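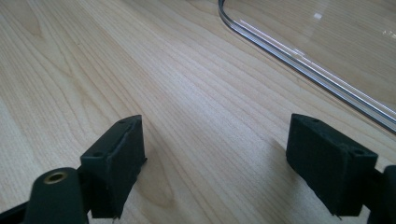
Drindora Hall Furniture Subgroup
Minutes of the February meeting

Meeting opened at 7.10 pm in the supper room. Six present, two apologies. Minutes of the previous meeting accepted with one correction: the chair trolley was repaired, not replaced.

1. Tables
The pale wooden tabletops were discussed. The finish is smooth with a slight sheen and the grain shows up well in daylight. Agreed to leave the colour as it is and not stain to match the older furniture.
Two quotes received for recoating. Hebden quoted $3,000 for all tops, collected and returned. Jiltik quoted $900 to do the work on site over the school holidays, with the hall paying for coating on top of that. Members preferred Jiltik, subject to a written price for the coating.
Action: secretary to ask Jiltik for the price before the next meeting.

2. Care of the tops
Craft group asked whether Prestik could be used to hold paper down. Agreed no, and no tape either. Cork mats to be bought, limit $100. Wipe with a damp cloth only - the spray cleaner is to stay in the kitchen.

3. Stacking chairs
Felt pads are coming off the legs again. Carried over.

4. Hire bond
Moved that the bond for hires using the tables go up to $300. Seconded. Carried, one against. New forms to go on the noticeboard.

5. Other business
Key to the storage cupboard is still missing. Spare to be cut.

Next meeting in March, same time. Closed 8.05 pm.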